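# Rekent: questions we keep getting

Kept by Rhiannon Rees and Sum-yee Kwan. Last tidied in August, which explains the section on licences still being missing.

## General

**What does Rekent do?**

It sits between your planner and your controller and checks whether the scene the planner believes in is the scene the camera is getting. When the two drift apart it says so, in a log line that most people read a day later. You can also let it stop the arm. We recommend this, and most people turn it off by lunchtime.

**Is it a simulator?**

No. It talks to one. We test against Unach, which Pin-yu Mak wrote and which we bundle for the regression scenes. If you have your own simulator and it can publish joint states and a wrist image with matching timestamps, it will probably do. The word "matching" carries a good deal of weight there.

**Why is it called Rekent?**

The repository needed a name before the form would let us press the button.

## Wrist view and scenes

**Why do your test rooms look as if they were decorated by someone in a hurry?**

They were decorated by a random number generator, which was in a hurry. Each scene seed picks wall, floor and furniture textures separately and has no taste. There are 200 seeds in the standard set. If your detector only works in front of a beige wall, you want to learn that from us and not from a customer.

**My pose estimate jumps when the wrist turns towards a tiled wall. Is that a bug?**

It's two bugs, and one of them is yours. Long narrow tiles repeat, and a feature matcher faced with repetition will happily match one tile to its neighbour and report high confidence. Set `match.ratio` lower and switch on `match.reject_periodic`. Our half was a rounding error in the image pyramid, fixed in build 509.
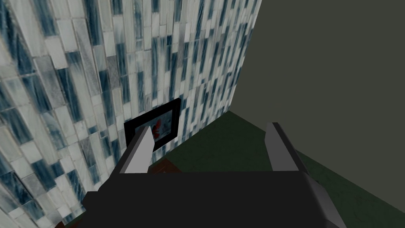 If it still jumps after that, check whether the near-plane setting has been changed. Siu-fong Chu spent an afternoon on a pose fault that came down to a clipping distance copied from another project, and has asked that we put this in bold. **Check the near plane.**

**And the opposite case, a plain wall with nothing on it?**

Then there's nothing to match, and the estimator coasts on joint angles until something turns up. Rekent reports this as `LOW_TEXTURE`, and it's a warning, not an error. Please stop filing it. If you really do need a visual fix in a bare corner, plan the approach so that some other surface stays in view.

**Should I mask the gripper out of the wrist image?**

Yes. The fingers move with the camera, so every feature on them votes firmly that the arm is standing still. Run `rekent mask --from-urdf` and it will draw the mask for you from the model. Regenerate it if you change the fingers. An open-gripper mask used on a closed gripper leaves two strips unmasked, and the estimate will lean in a way that's hard to spot and easy to blame on calibration.

**The object I want is mostly hidden behind the gripper body. Can the planner cope?**

Up to a point. Below the visibility threshold it will ask for another viewpoint before it commits to a grasp. You can lower the threshold with `view.min_fraction`. You can also remove the smoke alarm so that it stops beeping.

## Planning and control

**Planning takes far longer on my machine than in your docs.**

Our docs were timed with the collision cache warm. Run the same query twice and compare the second one. We've been told this is cheating and we've left it in.

**What is error 1647?**

The controller received a trajectory whose first point doesn't agree with where the arm is. Nearly always the plan was made from a stale state. Call `sync()` just before planning, and not at the top of your script with the imports, where Xuân Lục found it in every single one of our own demos.

**Can I run two arms?**

Fu, the branch with the multi-arm scheduler, does this. It has 14 open issues and a readme that begins with the word "Careful".

**Does it work with Gradness?**

Version two, yes. Version one used left-handed frames and we don't discuss it.

## Getting help

**How do I report a problem?**

Send the scene seed, the build number and the output of `rekent doctor`. A screen recording of the arm doing something silly is always welcome in the channel but can't be replayed. The seed can.

**How quickly will you answer?**

Mornings are best. Sum-yee reads the queue at 9.30 with a cup of tea, and anything with a seed attached goes to the top – the rest waits for me.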